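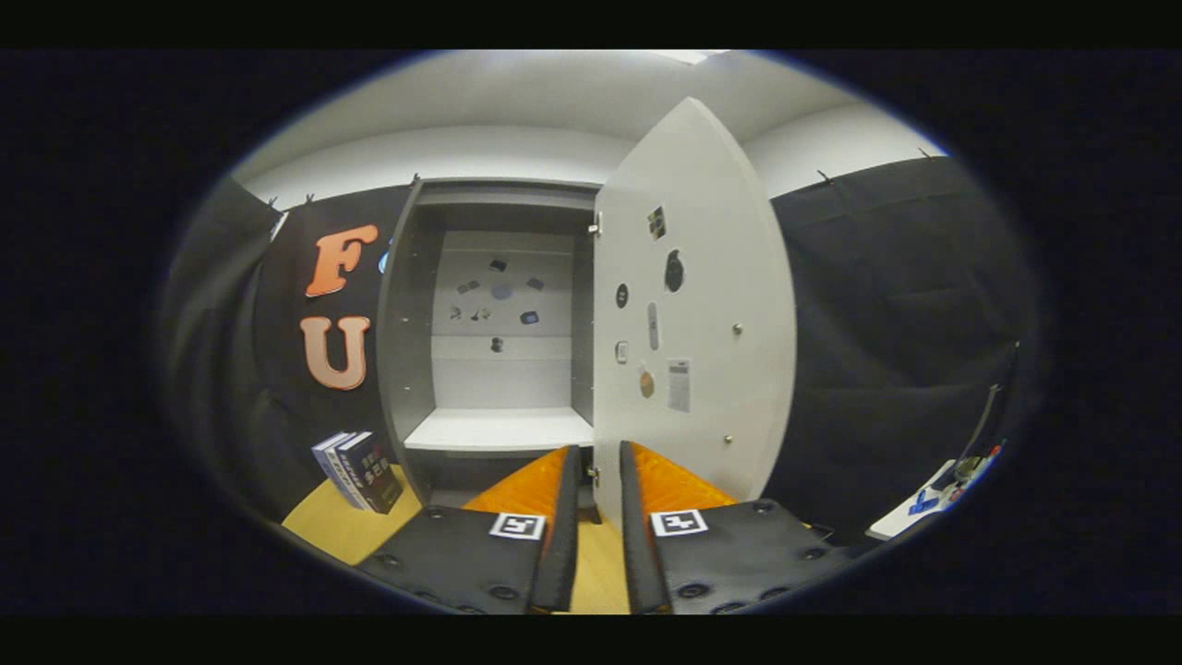

White cabinet with dark gray interior, door open.

Warnosance Cabinets
Minutes of the monthly staff meeting, February
Held in the upstairs office, 8:30 a.m.

In the chair: Ghassan Akl
Present: sales desk, workshop, delivery and accounts. Purchasing joined by phone from item 3 on.
Apologies: showroom design (at a customer's house for a measure)

1. Minutes of the January meeting
Accepted with one change. Under "Returns" the January minutes said that damaged doors go back to the supplier at our cost. They go back at the supplier's cost if we report them within 14 days of delivery. The copy on the shared drive will be corrected.

2. Matters arising
The leak over the saw bench has been patched. The landlord's roofer says the patch should last until spring but the flashing around the vent needs to be replaced. Ghassan has asked the landlord for a date in writing and has not had one yet. Until then the bench stays where it is, against the north wall.

The new phone message is in use. Two customers have said it is too long. Sales will record a shorter one and take out the part about holiday hours.

The first aid box in the workshop was restocked.

3. Hinge supply
Evitz has told us that the soft-close hinge we use on tall doors is being replaced by a new model. The hole pattern is the same but the mounting plate is slightly thicker. The workshop tried a sample pair on a scrap door and had to back the side adjustment almost all the way out to get an even gap. On short doors there was no trouble.

Purchasing asked whether we should buy up the old model while it lasts. Evitz has 2,000 of them left and will hold them for us until the end of the month if we place the order. The workshop is in favor. Accounts pointed out that this ties up money in a quarter when the rent goes up, and that we were left with drawer runners the last time we did this. There was some discussion about how many tall doors we really hang in a year. Nobody had the number at the meeting.

Agreed: sales will pull the number of tall doors from last year's orders and send it to purchasing. Purchasing will then order enough of the old model to cover the jobs already signed, plus the tall units in the Prorkow range. The new model will be used for everything else. The workshop will write up the adjustment on one page and tape it up over the assembly table.

4. Prorkow range
Orders for Prorkow are holding steady. The plain white front is still the most asked for. The oak-look front has slowed down, and sales would like to take it off the price list when the next one is printed. The workshop has a stack of oak-look panels to use up first. It was agreed to keep it on the list until summer and offer it at a lower price for laundry rooms and garages.

Customers keep asking if the tall unit can be ordered with the door hung on the other side. It can, and always could, but the brochure does not say so. Sales will add a line.

Shelf pins: three complaints since January about pins working loose. All were from the same batch. The workshop has thrown out what remained of that batch and is using pins from the older supplier. Sales will mail replacement pins to the three customers and follow up with a call.

5. Issa range
Samples of the Issa fronts have come in and were passed around. The general opinion was that the finish is good and the edges are better than on last year's samples. Delivery noted that the finish shows fingerprints and asked for the doors to come wrapped until they are hung. The workshop will wrap each door separately – the foam sheets from the countertop boxes can be reused for this.

Price is not settled. Ghassan wants to see the real freight cost on the first shipment before anything goes on the website. Sales asked what to tell customers who have seen the samples in the showroom. Until there is a price, take a name and a phone number and say we will call.

6. Deliveries
The van was off the road for two mornings with a bad starter. It has been replaced. The bill came to $953, including the tow. Accounts asked if the tow is covered under our roadside plan. Delivery will dig out the paperwork.

Parking downtown is getting harder while the water main is being replaced. Delivery asked sales to stop promising arrival before 10 a.m. on those streets. Agreed. Customers there will be given a morning or an afternoon and a phone call when the van leaves the shop.

There was a question about carrying tall units up narrow stairs. Two jobs this winter had to be brought back and taken apart. The order form has a space for stair width but it is usually left blank. From now on the workshop will not schedule a tall unit for an upper floor unless that space is filled in. Sales was not happy about one more thing to ask for, but went along with it.

7. Showroom
The lights over the back display will be changed to a warmer bulb. Customers have said the white fronts look blue under the present ones.

The corner with the old pantry display is to be cleared to make room for Issa. The pantry unit can be sold as is. Ghassan will set a price. Staff may buy it if they want it, and should speak to him first.

Hours: the suggestion of staying open until 7 p.m. one evening a week was put off again. Accounts will look at what it costs in wages and heat, and it goes on the agenda for March.

8. Safety
One cut hand in the workshop, from a banding strip. No stitches. It was entered in the book. Gloves are to be worn when trimming banding by hand, and a new box has been put by the trimmer.

The rear exit was blocked with cardboard when the alarm company came by. Keep it clear, including on delivery mornings.

9. Any other business
The coffee fund is $5 short. Please pay up.

Delivery asked for a second set of lifting straps. Approved.

Vacation requests for summer go to accounts by the end of next month. The workshop cannot have more than one person out in the same week.

Next meeting in March, same time, same room. Closed at 9:50 a.m.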